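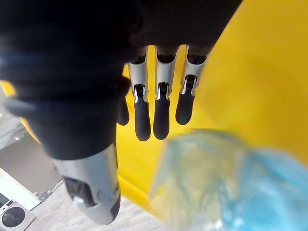
My sister-in-law says a table you have to be careful with is a table you don't own yet, you're just looking after it for the store. She said it over the phone, after I told her what I had spent on getting a yellow work surface into the back room, and she has a point, though she also irons on her kitchen floor.

The yellow is what everybody asks about. I resisted it for a long time. Every craft site I read this spring was pushing bright surfaces, and the claim is always the same: you see small dark things better on yellow, you work faster, you stop losing screws. I have been reading claims like that for as long as I have been fixing clocks and radios, and most of them come from people with yellow surfaces to sell.

So I went at it slowly. The first quote was from Vollance, who do made-to-measure bench tops, and they wanted 825 dollars for a top with a color that "energizes the task." I asked the man on the phone what that meant and he told me it came in four shades. I thanked him. The second was a roll-out cover from Nakiven for 50 dollars, which I bought, and which smelled like a new shower curtain until I gave up and moved it to the garage. It also curled at both ends. The reviews said the curl relaxes in a week. Mine had most of May to relax and didn't take the opportunity.

In the end I got a plain sheet cut to size at Nikolaidis, the building supply place out past the bus depot, and had it laid over the old bench. The bill came to 401 dollars with the cutting and the edging, and I still think the edging was padding. Their website says the color won't fade. I'll believe that when I've had a few summers of sun through the back window.

Does it help? A little, and less than advertised. Black parts do show up on it. A black rubber foot from the bottom of a radio used to vanish on my old brown bench top and I'd find it with my elbow. On yellow I spot it right away. Dark washers, same thing. Brass is another story. A small brass screw on a yellow background is a magic trick, and I don't know how you sell a surface to people who fix clocks without mentioning brass. I keep a gray tray for brass now, so I've paid 401 dollars for a bench that I cover with a tray.

Glare is the other thing. I had a ceiling light right over the spot where I sit, and with that on, the whole bench shouted at me. After an hour my eyes felt sanded. The advice online is to buy a special lamp (of course it is), and the same sites that recommend the surface will happily recommend the lamp. I turned off the ceiling light and used the old desk lamp from the side. It cost nothing and did most of the job - I'd still call the bench loud, but I can get through an evening on it.

Cleaning is where I changed my mind a bit. I assumed a bright surface would look filthy by lunchtime, and it does, but that turns out to be useful. On the brown top I could leave oil and dust for a month and think of myself as a tidy person. Now I wipe it down every night with a damp rag and a drop of dish soap, 15 minutes if I count putting the tools back. I tried the Skaresside surface spray too, on a neighbor's say-so. It left the same streaks as the dish soap and smelled of pears. I can't see what the pears are for.

A few of you wrote to ask if you should do the same. I'd try it cheap before you pay anybody. Get a sheet of yellow poster board, tape it to whatever you have now, and work on it for two weeks with your own lights and your own parts. If you mostly handle dark stuff you may like it. If it's brass, or pale wood, or anything cream-colored, I'd go for a dull gray or a green and keep the change.

And don't let them sell you the edging. I bumped the corner with the vacuum last night and the strip has already lifted at one end. I called Nikolaidis about it this morning and was told it needs to be pressed down firmly. I have pressed it down firmly twice.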